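Unit 6: Evaluating a Leased Gripper Kit
Instructor: Annick Lemieux

The Tollodix kit is offered by Lachance on a lease of 25 weeks. The fee is 900 dollars and covers the arm, a gripper with two fingers, and one service visit. Students are asked to review the offer as a buyer would.

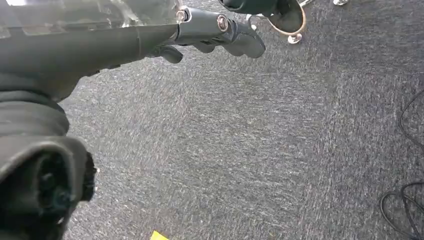
Particular attention should be given to the terms on wear parts. Finger pads and bellows are excluded from the service visit and must be ordered separately. Delivery of spare pads takes about 2 weeks, according to the supplier's quote.

Written reviews are to be submitted to Keegan MacDonald by Nov 30, 2019. Each review should state whether the lease is recommended and on what conditions.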